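Furniture reuse scheme to reopen at Wastotside

The Wastotside furniture reuse scheme will reopen to residents on 23rd July, following repairs to the roof of the Dmytriv building. Collections were suspended in February, and the members of the scheme thank all households who kept their donations at home in the meantime.

Residents wishing to donate cabinets, dressers, tables or chairs should book a collection through the housing office. Items must be clean and complete, with any loose handles or shelf pins placed in a labelled bag. Upholstered items can be accepted only where the fire safety label is still attached.

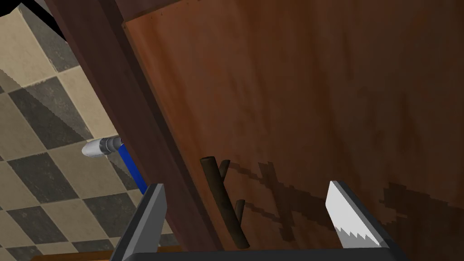
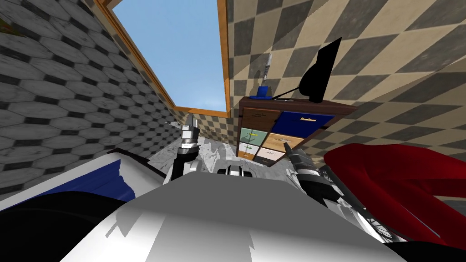

Wooden furniture: a cabinet door with a branch-shaped handle (first) and a dresser with drawers in mixed colours (second).

A delivery charge of £16 applies to each order, reduced to nil for tenants receiving housing support. Orders are limited to 35 a week until a second van enters service.

Iwona Czerwiński has been appointed scheme manager and will oversee bookings and deliveries. Ilango Subramaniam continues to be responsible for the repair workshop, where places remain on the evening course in basic joinery. Application forms are available from the housing office and should be returned there by hand or by post.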